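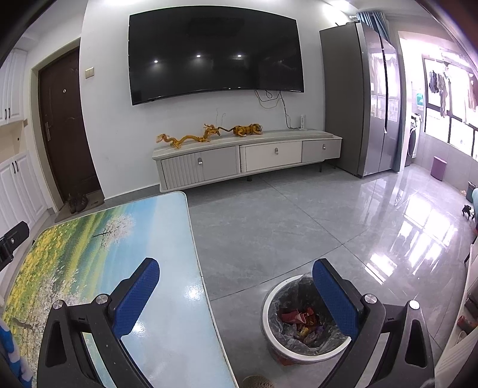 第7期 第2页

客厅垃圾桶、亮面桌与电视柜的日常维护

客厅的垃圾量不大,成分以零食包装、纸巾和果皮为主。包装袋体积大、重量轻,揉成团后会慢慢回弹,桶看上去满了,实际重量很小。本页按垃圾桶、桌面、地砖、电视墙的顺序列出处理方法,所需工具均为家中常备。

一、垃圾桶的位置

白色圆桶放在桌子右侧的地砖上,坐着伸手可及,又不占桌下放脚的空间。桶壁与桌腿之间应留出一掌宽的间隙,便于拖把头通过。桶不宜贴着暖气或放在阳光直射处,塑料袋受热后变软,袋口容易从桶沿滑脱。

二、套袋

1. 袋的周长应略大于桶口周长。过大则袋口松垂,过小则套上后绷紧,底部悬空,装入重物时从接缝处裂开。
2. 套袋前将袋子抖开,袋底压到桶底,再把袋口向外翻折,翻边宽度以能盖住桶沿并下垂一指节为准。
3. 袋与桶壁之间的空气须排出。用手掌沿内壁由下向上推一圈即可。桶壁上部若允许开孔,可钻2个小孔,孔边用砂纸磨平,以后套袋时空气自行排出,提袋时也不会吸住。
4. 半透明灰色袋可大致看出装载量,又不至于让内容物过于显眼,适合客厅。厨房含汤水的垃圾应另用较厚的袋子。
5. 备用袋卷可平放在桶底、袋子下方。Gronatine卷装袋的卷芯较硬,放入前先抽掉卷芯,压扁后再放。

三、零食包装的处理

薯片、糖果一类的彩色包装多为复合膜,内层常有油脂和碎屑。投入前先把碎屑倒净,再沿长边对折两次,最后打一个松结。打结后的包装不会回弹,占用空间明显小于直接揉团。碎屑留在袋中易招蚂蚁,夏季尤其如此,即使袋底只有一小堆,也应当天晚上9点前后清走。

复合膜是否可以回收,以所在小区的分类标志为准。带有汤汁或酱料的包装一律按其他垃圾处理。

四、桶体清洗

每换几次袋,洗一次桶。用温水加少量中性洗洁精,软布擦洗内壁和桶沿翻边处,污垢多积在翻边下方。冲净后倒扣沥干,完全干燥后再套袋。残留水分会使袋子粘在桶壁上,并产生异味。白色桶体上的浅黄印可用小苏打糊敷片刻后擦去,不要用钢丝球,划痕会使以后的污渍更难清除。

五、亮面印花桌面

桌面印有风景图案时,浅蓝色天空一类的大面积浅色区域最容易显出水痕,黄花、绿草等颜色较杂的部分则容易藏住油点,擦拭时应侧着光看。

1. 先用干的软毛刷或拧干的湿布带走颗粒物。直接用力擦,饼干屑和砂粒会在亮面上留下细划痕。
2. 油渍用稀释的中性清洁剂,布面湿润但不滴水。Prellow浓缩清洁液须按瓶身标注兑水,原液不可直接倒在桌面上。
3. 清水布过一遍,再用干的超细纤维布沿一个方向收干。来回打圈会留下雾状痕迹,在灯下的反光处看得最清楚。
4. 酒精、丙酮、含磨料的膏体一律不用。图案表面的保护层不明时,先在桌沿背光处试一小块,等干透后再判断。
5. 热杯、热碗下面垫隔热垫。发白的热印若只在表层,用不烫手的吹风机低档缓慢移动吹拂,有时可以减轻;无变化即停止,继续加热会使印花起泡。

六、亮面地砖

垃圾桶周围一圈是地砖最脏的地方,漏投的碎屑和袋底渗液都集中在这里。换袋时将桶移开,先吸后拖。拖布以拧至不滴水为准,拖完用干布收边。Varnemier地面清洁剂属于低泡型,用量按瓶盖刻度取,过量会在亮面砖上形成一层发粘的薄膜,走过即有脚印。

七、电视墙与电视柜

曲面屏关机后呈黑色,灯光映在屏上时灰尘和指印最明显,适合此时清洁。屏幕完全断电并冷却后,用干的超细纤维布从上向下轻擦,手指不可顶压屏面。顽固指印用布蘸少量纯净水,液体不可直接喷到屏上。

壁挂电视下方松垂的细线,按以下步骤整理:

1. 全部断电,逐根确认两端接口,用纸胶带写上标记。
2. 电源线与信号线分成2束。用可反复开合的魔术贴扎带,不用一次性尼龙扎带,以后增减设备时不必剪断。
3. 线束外套一段扁平线槽,颜色选与墙面相同的白色。Ahonen背胶线槽粘贴前须用酒精擦净墙面并晾干,墙面掉粉时背胶无效,应改用卡钉固定。
4. 线束在接口处留出余量,弯曲处保持圆弧。线被拉紧或折成90度以上的急弯,接口容易松动。
5. 多余长度盘成松圈,收入柜后,不要压在柜脚下。

白色矮柜有短脚,柜底可伸入扁头吸尘器。竖条纹抽屉面的沟槽用干毛刷自上而下扫,再用布包住薄塑料片逐条擦过;平面抽屉直接用湿布擦即可。银色小拉手根部常积手垢,用棉签蘸稀释清洁剂绕根部擦净,再以干棉签吸去余液,水分渗入螺丝孔会使周围板面鼓胀。

抽屉的用途可按宽度分配:左侧宽抽屉放说明书和较大的配件,中间放遥控器和电池,右侧小抽屉放备用扎带、胶带和标签笔。新旧电池分开存放,旧电池的触点贴上胶带后再送回收点。

下一页:抽屉滑轨的清洁与上油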